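Notebook, Binia bench, Friday

14:20. Object set check before the Hamada sort. White table wiped down, lamp left at 40 percent as last week. Surface is matte enough that glare was not a problem, but the bottle still throws a long shadow to the left. Tried the diffuser at 20 cm higher and went back to the old position.

Banana: yellow good, ridges still readable along the length. A few small dark brown specks on the surface. Left them alone and added a line to the condition sheet.
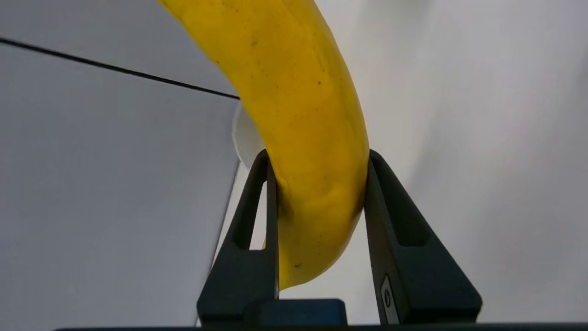

Condition sheet now runs to 47 lines, mostly scuffs and labels. Needs splitting by object before it goes to Girham. Backup banana is in the drawer with the spare cups. Do not mix the two, the weights on the sheet are for this one only.

15:05. Laid out the set for the reference layout. Bowl, cup and bottle at the back, banana and black tube in front, cube on the right. Tube stands on its cap. Cube stays scrambled; do not solve it between sessions, the face colors are logged.

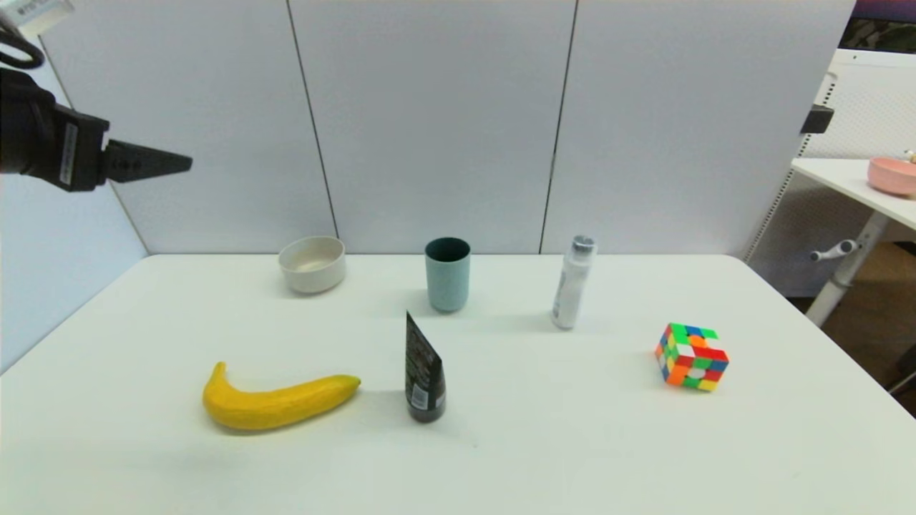 Reference layout, white table. Bowl back left, cube at right.

Open items: the bowl is close to the table in color and may need a darker replacement. Flisidach list has one in gray, 600 ml. Check the rim diameter against the old bowl before ordering. Tape marks for the cup still to do.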